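The Door Problem
A home-built simulator and a two-armed robot in a shared workshop

Nurhan Yurt rents a bench at Cavesstead, a shared workshop, and most of her robot exists as software. The arms will be machined later. For now the model runs in Zodeck, on a desktop with a 900-watt supply. 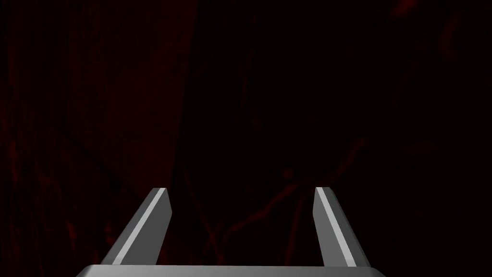 Contact settings took most of August. Finger friction was set first, then joint damping, then the time step. A full run takes 402 seconds.

Reaching the handle

The door task uses one arm at the lever while the other stays raised. Base position matters more than arm speed. Yurt logged 2267 attempts before changing the approach angle.

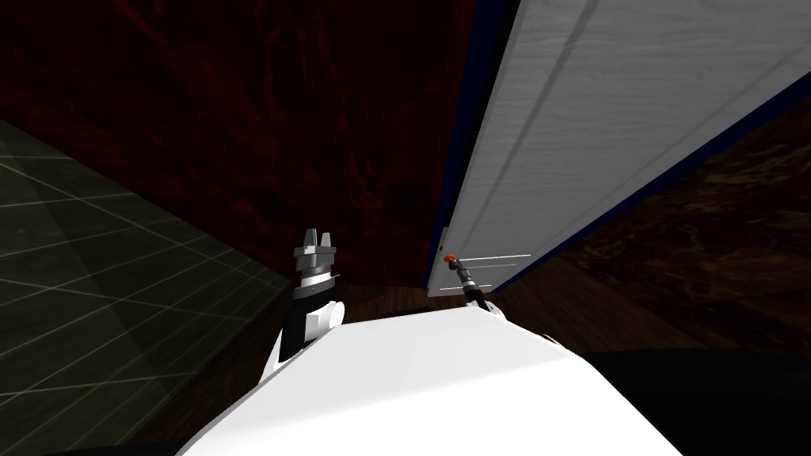

Clearance

The arm has to come in low beside the door's edge. A planner that cuts the corner will drive the wrist into the panel.

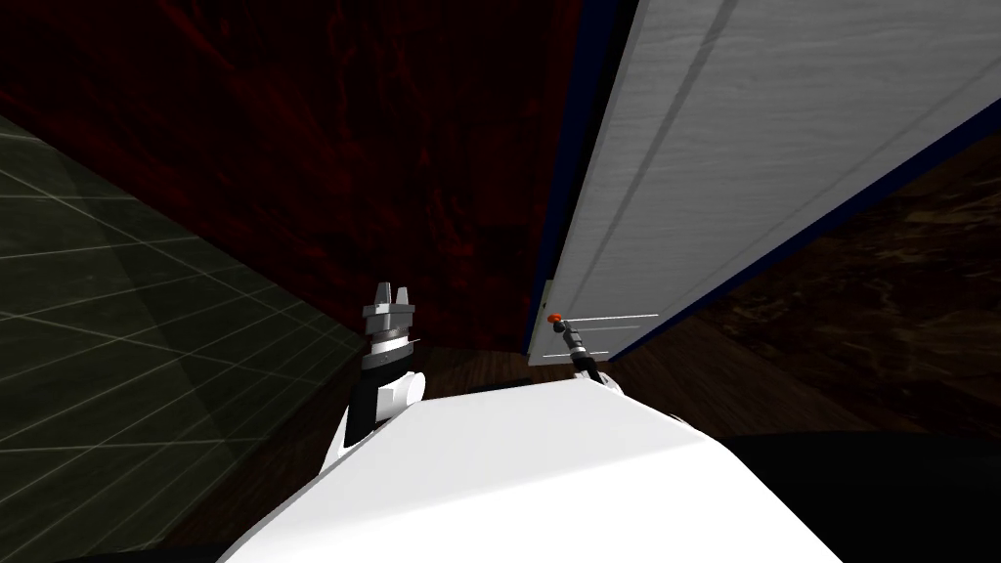

Why simulate the door first?
A bad path costs a restart, and a bent wrist joint costs a week of bench time.

Close-range views are used to check alignment before the joint limits are tightened.

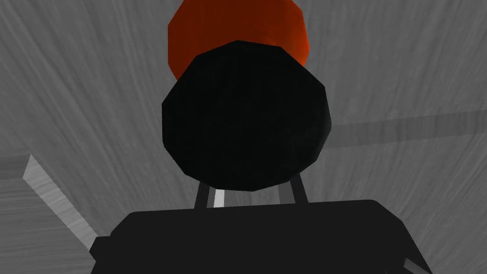

Next steps

Bracket drawings go to the mill on 17th October. The handle torque still needs measuring on a real door.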